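How I dry plastic cups on a wire cup rack (and stop them smelling like a cupboard)

Posted December 22, 2019 in Kitchen Odds and Ends

Right, so after the post on scrubbing tea stains I had a few of you asking what I do with the cups afterwards, and the answer is I stand them upside down on a gold wire rack and leave them alone! There's a bit more to it than that, but not heaps.

First, wash up in the hottest water your hands can stand. Plastic hangs on to grease in a way glass doesn't, and ribbed cups are the worst for it, so run the brush up and down along the ribs and then around the inside of the rim. Rinse twice. I used to rinse once and wonder why my water tasted of lemon detergent.

Next, give each cup a good hard flick over the sink. My mum used to bang them on the tap (please don't, she went through a lot of cups).

Now pick your spot for the rack. You want it on something flat and hard that doesn't mind a drip, well clear of the stove. If you've got timber benchtops, pop a folded tea towel underneath, and swap it when it gets soggy.

Then turn the cup over, line the open end up with the top of a post and lower it straight down. Start with a post at one end and work your way across. Going in on an angle is how you end up with the whole rack skating along the bench, especially a light one like mine.

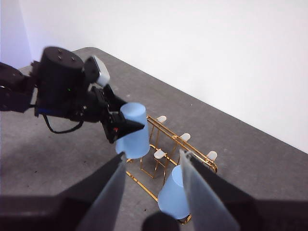
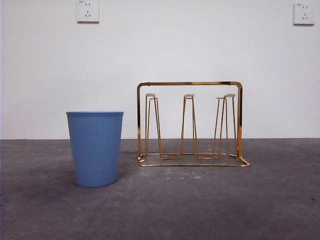
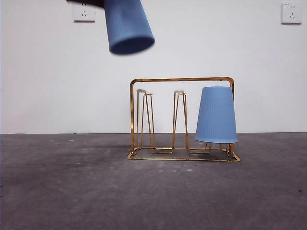
Xiaoyan Xia wrote in to say that she leaves a post free between cups if she's only got a couple to dry, and that hers are ready well before bedtime that way, even in muggy weather. I've been trying it all December and I reckon she's onto something, though with a full house you'll need every post you've got.

Leave them for 4 hours at least. Overnight is better if it's humid. Before you put them away, run a dry finger around the inside of the base, as that's where the last bit of damp likes to sit. If your finger comes up wet, back on the rack it goes. And don't stack them while they're even slightly damp or you'll be wrestling them apart in the morning, trust me.

As for the rack itself, wipe the wire with a soft cloth and a drop of detergent every week or so. No steel wool on a gold finish, ever! I did that to my old Flaltow one and it came up in scratches along the whole top bar. For hard water marks, use a little white vinegar on the cloth, then rinse and dry it straight away.

Next up is the cutlery drainer, once I've worked out how to get the gunk out of the corners.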